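Tomato season in Condale is finally here, and I've put up 21 jars already! The Vosside plants went mad in August (so sweet, so red) and I'm roasting everything in sight, with garlic and far too much basil.

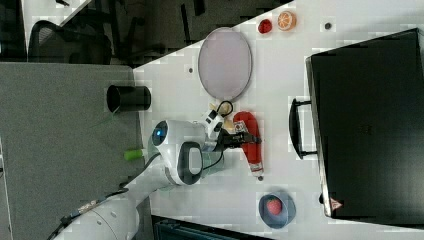
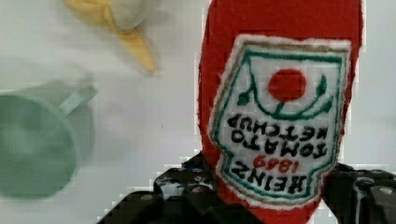
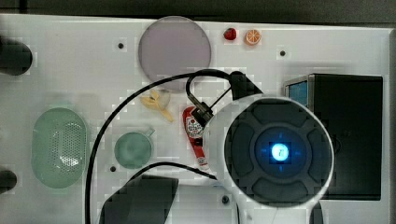
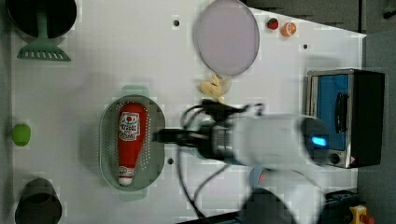

Marisol wrote back that I should leave the skins on, and that her Flisen plums cook down thicker that way. I'm trying it tonight, with a big pot and the radio on.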